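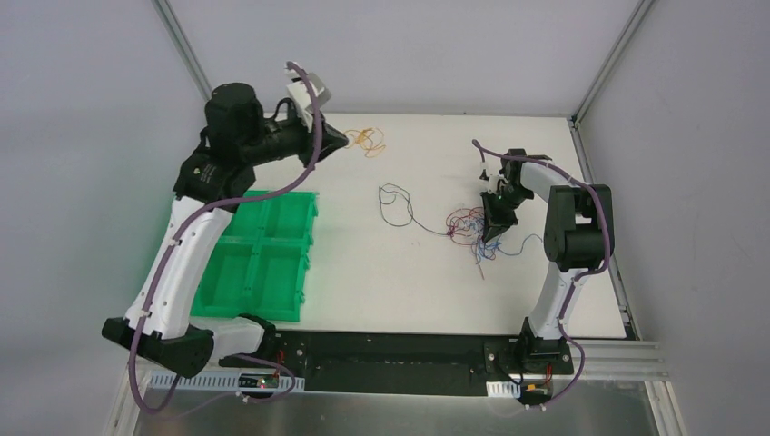
Reinaldo Marinho

Legend fields truncated and die axis lost after import into Purkevico
Opened 4/12/20
Status: closed, workaround applied
Component: Import / CSV

Problem
I moved the Zemumdale collection from the old Mowat database into Purkevico. The collection is 4000 records, mostly late Roman bronzes, with a smaller run of provincial pieces. The import finished with no errors in the log. On checking the records I found two faults.

First, obverse legends longer than 32 characters are cut. The missing part is always the end, so on many coins the AVG is gone or reduced to a single letter. Reverse legends are short enough on most types that they survive.

Second, the die axis is blank on part of the collection. In Mowat the axis was stored as a clock hour. In Purkevico the field exists but shows nothing, and sorting on it puts those coins at the top of the list.

Steps to reproduce
Export from Mowat with the "full record" preset.
Open Purkevico, File, Import, Delimited text.
Accept the default column mapping.
Open any coin with a long legend, for example a Constantius II with the DN and PF AVG titles written out and the breaks marked.

Checks done
Opened the export in a plain text editor. The legends are complete there, so the loss is on the import side.
Changed the encoding to UTF-8 and imported again. No change in either fault.
Removed the legend break marks (I use a hyphen with a space on each side). Some legends now fit and come through whole. This confirms that it is a length limit and that spaces are counted. It is not a fix — the position of the break is needed to tell some varieties apart.
Tried a batch of 16 coins instead of the full file. Same result, so file size is not involved.
Compared coins with an axis against coins without. The blank ones were all entered in Mowat as "5h", "6h" and so on. The ones that worked have only the numeral.

Reply from support
The default mapping sends the obverse legend to "Short legend", a label field meant for printed tickets. It is limited by design. Map the column to "Legend, full transcription" by hand in the second import screen. The axis field accepts numerals only and drops anything else without a warning. The missing warning has been logged as a separate defect.

Follow-up
Remapped the column and ran the small batch again. Legends are complete, with breaks. "Short legend" is now empty, so tickets print with no legend at all. I filled it with the ruler's name using the batch edit tool, which is enough for a tray.

For the axis I ran a search and replace on that one column, removing the h. Do not run it on the whole file. I did this once and turned every THEODORA whose name I had typed in lower case into "teodora".

One more point for anyone coming from Mowat. Weights were exported with a decimal comma because of my regional setting. Purkevico read them correctly, but Vellis, which I use for the weight histograms, did not, and placed a centenionalis among the medallions. Set the decimal separator before the export.

Full import repeated after the changes. Record count matches the export. I compared the long legends against the old cards for Constantius II, Constantius Gallus and Julian and found no cuts. The provincial coins with Greek legends are still to be checked — I will open a new ticket if the sigmas have changed shape.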